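Sivimach went on at ten past eleven, by which time I'd been leaning on the same pillar in the Greltport Exchange for so long that a man asked me where the cloakroom was.

I'd come up from Bovgate on the slow train, the one that stops wherever there's a hedge. The ticket cost more than the gig. I'd also booked a room above a kebab shop called Sotiropoulos, whose sign flashes green all night and whose owner handed me my key and a free portion of chips with the air of a man who'd seen plenty of music journalists before and didn't expect to be paid by any of them. I'm not even a journalist. I ate the chips.

For anyone who missed the first record, Sivimach are three people and a great deal of cable. They made one album, were called the future by several people who've since gone into property, and then stopped answering the phone for 8 years. The comeback was announced in July with a picture of a gate. There was no date or venue on it, only a gate. I spent a whole evening on the forum reading theories about the gate.
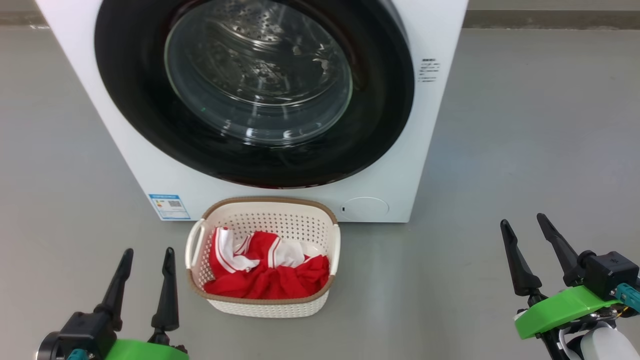
The Exchange holds 2,128 when it's full, according to the brass plate by the fire door, and I had plenty of time to read the brass plate. The man on the door had a clicker and told me at half ten that he was on 871. He seemed pleased with it. The balcony was shut, so we all huddled downstairs and pretended it was intimate.

The first four songs were new. I know this because the singer said 'this is new' before each one, in the voice you'd use to tell someone about a parking fine. The second of them was very good – a long, sulky thing with a bass line that got into my fillings – and the other three sounded as if they were waiting for the second one to come back. People went to the bar. I held my ground, mainly for the pillar.

Then they played 'Lower Harbour' and the whole place lost its head. A woman in a smart work coat climbed on to her friend's shoulders and fell straight off again, still singing. I'd promised myself I wouldn't shout the words, being too old and having a cold, and I shouted all of them, including the verse I've had wrong since I was nineteen.

They did forty minutes, no encore, lights up, something by a brass band over the speakers to get us out. I bought a T-shirt with a gate on it. It's a medium and I am not.

Back over the kebab shop I lay there going green and then not green, ears whistling, trying to hum the second song and getting 'Lower Harbour' every time. They're playing Bovgate in the spring, ten minutes' walk from my house.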